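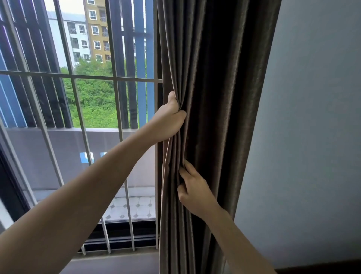 Long brown curtain beside a window.

Print this article | E-mail this article

The Jilska caretaker government

The Jilska caretaker government ran the country for the five months between the fall of the Plollham coalition and the swearing in of the next cabinet. I've been keeping this entry up to date for a while now, and I still get mail about it every election season (mostly from students, hi!), so I've tried to put the parts people ask about near the top.

Background

The Plollham coalition was three parties that never much liked each other. They got along fine on roads and schools, but the fuel tax split them, and by October the smallest of the three, the Mudgway List, had walked out. That left the prime minister 3 seats short. He tried to carry on with a minority for a few weeks, lost the budget vote, and resigned the same night. I remember listening to the count on the radio and thinking they'd somehow scrape through. They didn't.

What it could and couldn't do

Under Jilska's basic law a caretaker cabinet can pay wages, run the courts and sign renewals of existing contracts. It can't bring in new taxes, appoint judges or ambassadors, or sell state property. People mix this up all the time and say it had "no powers" – it had plenty! It kept 2,400 civil servants in the capital on the payroll and sent out winter heating grants on schedule.

The Drorkamard question

This is the bit everybody fights about. In December the caretaker interior minister moved the district offices out of Drorkamard, and the opposition said that was a new policy and so off limits. The minister called it a building repair. A court sided with the opposition in February, and by then 420 staff had already packed up their desks. They were moved back in the spring, which I think cost more than the repair would have.

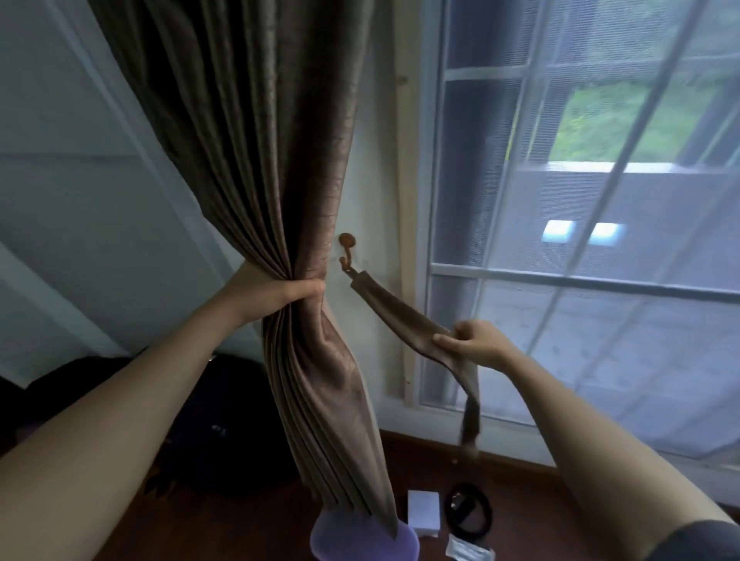

Curtain and fabric tieback at a large window.

Handover

The election gave nobody a majority (again), but the Mudgway List agreed to support a new cabinet from outside in return for a smaller fuel tax. The outgoing ministers left office at noon on the day of the swearing in. The handover file ran to 200 pages and was later put in the parliament library, where anyone can ask to read it. I've been through it twice and the section on harbor fees is oddly gripping.

See also: Plollham coalition; Mudgway List; Drorkamard district offices

Print this article | E-mail this article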